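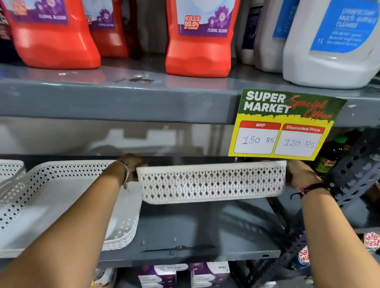 Can a machine restock a store shelf yet?

Parts of the job, under conditions that suit it. A robot that is given one kind of box, a clear shelf and plenty of time can put the box where it belongs. A store with mixed goods, narrow gaps and customers in the aisle is still stocked by people.

Chapter 2
Handling Work: What Has Been Automated and What Has Not

Machines took over the moving of goods long before they could pick up a single one of them. Conveyors, forklifts and pallet wrappers were in ordinary use decades ago. The last few feet, from the cart to the shelf, stayed with the clerk. This chapter looks at those last few feet, and at the similar jobs done at home in pantries, closets and laundry rooms.

Take a plastic basket on a metal shelf. To slide it out, a worker reaches between two levels, takes hold of opposite ends and pulls. There may be other baskets alongside and bottles on the level overhead. The worker keeps the basket fairly level, feels whether it is catching on something and changes the pull to suit. Few people could say afterward how they did it.

For a machine, the same job breaks into several problems. It has to find the rim of the basket, and a side wall full of small openings can confuse a depth sensor. It has to fit both arms into a space with a shelf above them. It has to grip thin plastic hard enough to hold and lightly enough not to bend it. And the two arms have to agree – if one pulls ahead of the other, the basket turns and jams.

Clyde Lindqvist ran a set of trials on this kind of task at the Yau stockroom, using a two-armed machine called Ollik. It was given 700 attempts at removing a basket from a middle shelf. With the shelf to itself, the basket came out most of the time. With neighbors on one side, results fell sharply, and the usual failure was a basket wedged at an angle. Lindqvist then added a routine named Undo, which pushed the basket back a short way and started the pull again. It helped, though each retry added 17 seconds.

Speed matters more in a shop than in a laboratory. A clerk who straightens a shelf also turns labels to the front, checks price signs and wipes up spills, often in the same pass. A machine that does only one of these has to be very cheap or very fast to earn its place.

Section 2.1 covers gripping. Section 2.2 deals with two-handed work – lifting, sliding and turning. Section 2.3 returns to the Yau trials and sets them beside a kitchen study made with the Bulloleo arm. Before reading on, pick a shelf at home, take one container out from between its neighbors, and write down each movement you made.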